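Skumata Height-Adjustable Table, Model 50
Set-Up Guide, Section 4: Leveling, Tightening and First Loading

Revised 15 Oct 2023. Replaces the July printing. Section prepared by Roxana Onu, Pristport assembly office.

4.1 Before you start

Section 4 applies to tables that have been assembled as described in Section 3. The top must be fastened to the rails, the table must be standing upright, and all leg bolts must be finger-tight only. If the leg bolts have already been fully tightened, back each one off by one turn before continuing.

Tools required:
Hex key, 5 mm (supplied)
Open-end wrench, 13 mm (supplied)
Spirit level, at least 20 inches long (not supplied)
Tape measure (not supplied)

Two people are needed for steps 3 and 9. All other steps can be done by one person.

CAUTION: Do not drag the table. Side load on an untightened leg can pull the threaded insert out of the rail. Damage of this type is not covered by the warranty.

4.2 Positioning

1. Clear the floor where the table will stand. Sweep up grit and packing staples.

2. Check the floor with the spirit level in both directions. The leveling feet correct a difference of up to 3/4 inch between the highest and lowest leg. If the difference is greater, choose another position or use the Mostyn extension feet (ordered separately, see Section 9).

3. Lift the table by the rails, one person at each end, and set it down in position. Do not lift by the overhang of the top.

4. Leave at least 20 inches of clearance on every side that will be used for seating or standing work. Sides placed against a wall need a gap of one inch.

The table may be placed square to the walls or at an angle. Angled placement does not change the load rating.
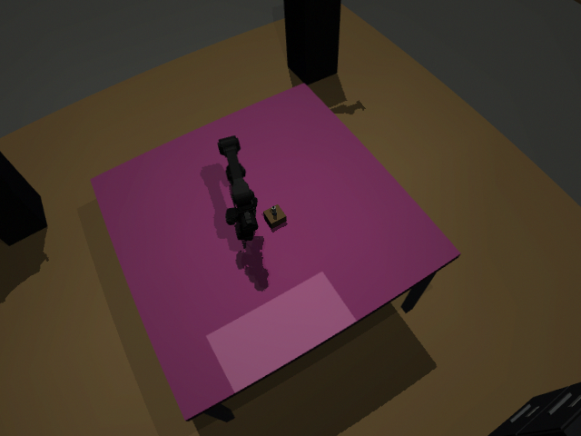

5. Measure from the floor to the underside of the top at each corner and write down the four values. They will be needed in step 7.

Note: Carpet compresses under load. On carpet, let the table stand for 24 hours before taking the measurements.

4.3 Leveling

6. Find the highest corner from the values noted in step 5 and the floor check in step 2. Leave the foot at this corner fully screwed in. It is the reference foot.

7. Lay the spirit level on the top along one long side, starting at the reference corner. Turn the foot at the far end of that side counterclockwise until the bubble is centered. One full turn raises the corner by 1/16 inch.

8. Move the level to the adjoining short side and repeat. Then place the level diagonally and adjust the fourth foot. The fourth foot must touch the floor firmly. Press down on each corner in turn; there must be no rocking.

CAUTION: Do not unscrew any foot beyond the red ring on the stem. At least five threads must remain engaged.

9. Have the second person lift the corner slightly while you lock the foot. Hold the foot still with one hand and turn the lock nut upward against the leg plate with the 13 mm wrench. Recheck with the level after all four are locked. Locking a nut can move the foot by a small amount, and one correction is normally enough.

4.4 Final tightening

10. Tighten the leg bolts in the order A, C, B, D (diagonally opposite corners first). The letters are stamped on the inside face of each leg plate. Each plate has two bolts. Tighten the outer bolt, then the inner bolt, until the spring washer is flat.

11. Go around a second time in the same order. If a torque wrench is available, the setting is 39 in-lb for rails supplied with a gray tag and 38 in-lb for rails supplied with a white tag. The two tags identify different insert types. Do not use a power driver.

12. Measure between the legs at floor level and again directly below the rail. The two values must agree within 1/8 inch. If they do not, loosen the bolts at the leg that is out of line, push it straight and tighten again.
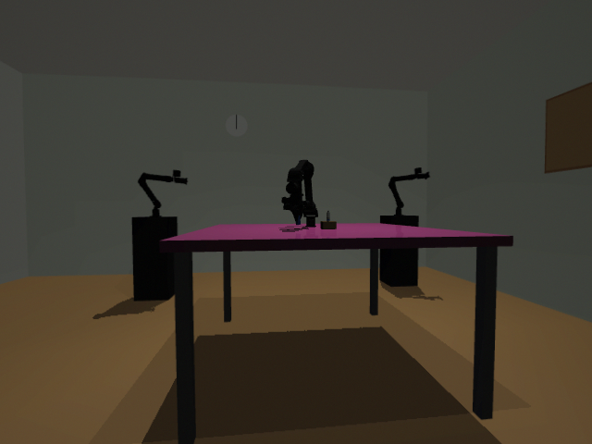
13. Fit the plastic caps over the bolt heads. Caps are a push fit and need no adhesive.

4.5 First loading

Wait one hour after final tightening before placing any load on the table. Rated load is 50 kg, evenly distributed. A point load, such as a clamp-on vise or a monitor arm, must not exceed 20 kg and must be at least 4 inches from any edge unless a backing plate is used.

14. Place half of the intended load on the table and check for rocking.

15. Add the remaining load. Check the level again in both directions.

16. After one week of use, repeat step 11. Further checks are needed every six months, and each time the table is moved.

WARNING: Do not stand or sit on the table. Do not use it as a support for a ladder.

4.6 Faults during set-up

Table rocks after locking: one lock nut was tightened with the foot off the floor. Repeat steps 8 and 9.

Bolt turns without tightening: the insert has come loose. Stop and request repair kit J-2 from the Jesulholm parts counter.

Creaking under load: the rails are rubbing at the corner joint. Loosen both bolts at that corner, fit the nylon shim from the hardware bag, and tighten.

Foot cannot be turned by hand: take the weight off the corner first. Do not use pliers on the stem.

Questions on Section 4 go to Costel Bogdan, technical support. Parts orders go to Safta Furtună at Jesulholm. Have the serial number ready; it is printed on the label under the top, next to leg plate A.

Continue with Section 5, Cable Tray and Accessories.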